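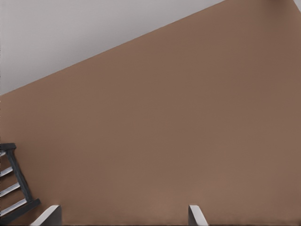
Chapter 4
Where Does the Water Go?

I grew up in Skasthorpe, at the bottom of a hill, and every January our basement flooded. My father blamed the rain. My mother blamed my father. It took me until college, sitting in Kimie Arai's soils class, to figure out that the real trouble was the quarter acre of clay behind the house -- and the fact that somebody had driven a truck over it for years.

So this chapter is about soil and water, and I'll warn you now that I get excited about it. (My students at the Kudo field station used to time me.) When rain hits the ground, it can soak in, run off, or sit there in a puddle until it evaporates. Which one you get depends a lot on the spaces between the grains. Sand has big spaces and water drops right through. Clay has tiny ones, loads of them, and it hangs on to water so tightly that plant roots can have a hard time pulling it loose. Loam sits somewhere in the middle, and if you garden you already know why people pay good money for it.

The speed at which water enters the ground is called the infiltration rate. We'll measure it in millimeters per hour, and you'll need nothing fancier than a metal ring, a ruler and a watch. In Section 4.2 we'll work through the numbers Ryota Hamada collected on two farms outside Turora, where he ran his rings for 30 minutes at a time in plots that had been plowed and plots that hadn't. I love this data set! It's messy, one of the rings leaked, and he wrote down everything, leak included.

Section 4.3 gets into what happens after the water is in: how far it travels, what it carries along, and how long a field stays too soft to walk on. There's a bit of algebra there. If yours is rusty, go back to the worked problems at the end of Chapter 2 before you start.

Before you read on, go outside with a tin can open at both ends. Push it an inch into the ground, fill it with water and write down how long it takes to drain. Then do it again on a footpath. Keep both numbers handy, as we'll be using them in the first exercise.

Contact Skedville Press | Copyright Skedville Press, all rights reserved | Back to top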